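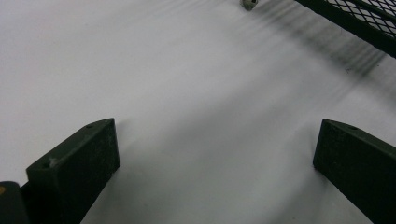

I put off cleaning white surfaces for years, mostly from fear of making them worse. My kitchen table came from my aunt with a ring on it from every mug she ever owned, and I scrubbed at it with the rough side of a sponge until I had a dull patch as well as the rings. So now I start gentle. A smooth, matte white surface like this one is lovely when it's clean, but it doesn't forgive a scouring pad, and the shiny spots you rub into it stay put.

My everyday mix is a bowl of warm water with a small squirt of dish soap. Wring the cloth out well, wipe in long strokes, then go over it again with plain water. That second wipe is the bit I used to skip (lazy!), and the soap left behind was what made everything feel tacky by dinner time.

For tea and coffee rings, mix baking soda with enough water to make a loose paste. Dab it on, leave it 15 minutes, and lift it off with a damp cloth — no grinding it in. Turmeric is a bigger pest. I wash off what I can and try the paste again the next day, up to 3 times before I give up and put the fruit bowl on it.

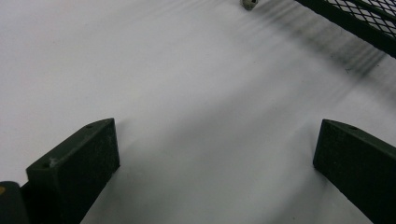

Pen marks come off with rubbing alcohol on a cotton ball, but please try it somewhere hidden first, and keep it away from painted or varnished wood. My friend Esi Fiadzo swears by white toothpaste for crayon. I've tried it and it works fine, though you'll be wiping mint off the table for a while.

Dry with an old T-shirt. Paper towels leave fluff all over mine, and I've gone through every kind the store sells.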